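Table clearing operators, Prollunlow office

Last updated: December

Vuter is taking on 3 operators for its workplace services team at Prollunlow. Clearing shared tables by hand at the end of the day is being handed over in stages to machines. Existing staff keep their hours and move to checking, sorting and training work. These posts add to that team.

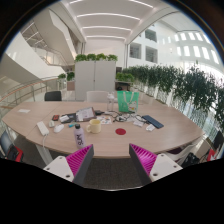 A shared table at the work area, with cables, papers and a mug to be sorted.

You will guide a hand-held gripper through set tasks, log what it drops and tell the planning team which jobs should stay with people. Shifts last five hours, with two breaks. Full training is given and no technical background is needed. You must be able to stand for long periods.

Apply through the Vuter jobs page, quoting post 100.

Related vacancies
Stores assistant, Breller
Shift planner, Vuter
Maintenance fitter, Akbari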